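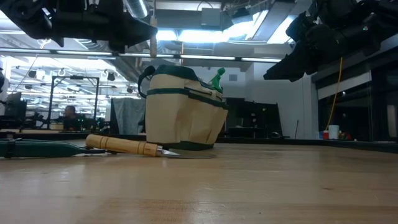
The Jorko Tool Bag

By Ashok Dubey
September 6, 2025

The Jorko is a beige canvas bag with dark green trim, and it carries tools. We have been through several drafts of this page trying to make that sound like a breakthrough. It costs $122, for which you might reasonably expect a motor, but what you get is heavy cloth, a lot of stitching and somewhere to put your trowel.

We started making it after the Gitanex, our first bag, which was handsome and slumped like a teenager the moment you took anything out of it. The Jorko stands up on a bench while you rummage. Dark green bands go around the rim, the middle seam and the base, and between them they hold the shape well enough that you can work with one hand and keep the other for your coffee.

The pockets

A row of pleated pockets runs across the front. Pleats matter more than they sound. A flat pocket will take one pencil and then complain about it, while a pleated one opens up for pliers, a folding rule, or the pair of gloves you swore you had lost in January. They are all the same style because we could never agree on what a special pocket should be special for. One early customer wanted a dedicated slot for a harmonica. It fits in the regular ones.

Inside, there are no dividers. It is one big space, and tall things go in standing. A spray bottle will poke its head out over the rim, which looks a little nosy but means you can find it. Short things go to the bottom and stay there until you tip the bag out, as with every bag ever made.

What to keep in it

Gardeners buy it, and so do people who carve spoons, and there is more overlap between those two groups than we expected. A knife with a wooden handle and a short blade is a good fit, provided you put a cover on the blade first. The canvas is tough, but a bare edge will find its way through anything given a long enough car ride. We have repaired four bags for this reason. Three of them were mine.

Please do not use it for wet cement. You would think that could go unsaid.

Handle, straps and hardware

The straps and trim are dark green webbing, ribbed so it doesn't slide around in a sweaty hand. Metal grommets are set into the cloth. You can hang a carabiner from one, or a rag, or your keys if you enjoy looking for your keys. 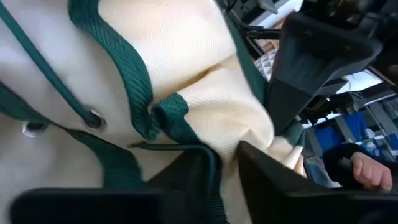
Green webbing, metal grommets and the weave of the cloth.

The webbing starts out stiff and a bit formal. Give it a few weeks. The cloth softens sooner, mostly at the places you grab it, and it will crease. Some people write to us about the creases. We write back to say that they are creases.

Washing

Shake it out, brush off the dry dirt, and sponge it with cool water. Skip the machine. I put one through a hot wash to see what would happen, and it now holds a sandwich. Hang it up by the handle and leave it alone until it is dry all the way through, base included – the base takes longest.

Beige was my decision. It shows dirt, and I was told so at the time by everyone at Arancibia, the workshop that sews these for us. They also offered a very sensible brown. I still think the green looks better against the beige, and I have bought a stiffer brush.

Details

Price: $122
Color: beige with dark green trim (the only one)
Weight, empty: 2 pounds
Outside: pleated pockets
Repairs: free for 4 years, then a flat $23 plus postage

Repairs are done at our shop on Zarkatis Lane. Empty the bag before you send it. We have received bags with seed packets, half a chisel set and one very old pear in them, and everything except the pear was mailed back to its owner.

Orders leave within two working days, packed flat in a plain carton. The bag will look sorry for itself when you open it. Stand it up, push the corners out from the inside, and put something heavy in the bottom overnight.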